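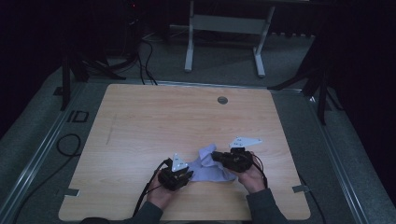

Folding cloths that arrive crumpled
2 min read

Yolandi Buthelezi
Our office at Mofokeng keeps light cotton cloths for wiping tables between bookings. They come out of the dryer badly bunched, and staff fold them in different ways. Is there an accepted method for folding a small cloth on a table? We would like to include it in our written procedures.

Anathi Radebe
The following method is used at Grernesel. Place the cloth on a clear tabletop and take hold of two opposite edges. Draw them gently apart until the middle lies level, then lower the cloth and smooth it outward from the center. Fold it in half, turn it, and fold it in half again. Stacks should not exceed 9 cloths, as taller ones lean on our shelves. Check the table for rough spots beforehand, particularly on older wood. Thin fabric can snag.

Fustico
We do not fold ours. They are kept in a bin.

Esell
The method given by Anathi Radebe is sound. Cloths should be removed from the dryer promptly. Our procedures were revised in October to state this, and ironing is no longer required.

Contact the help desk | © 2024 Community Help | Back to top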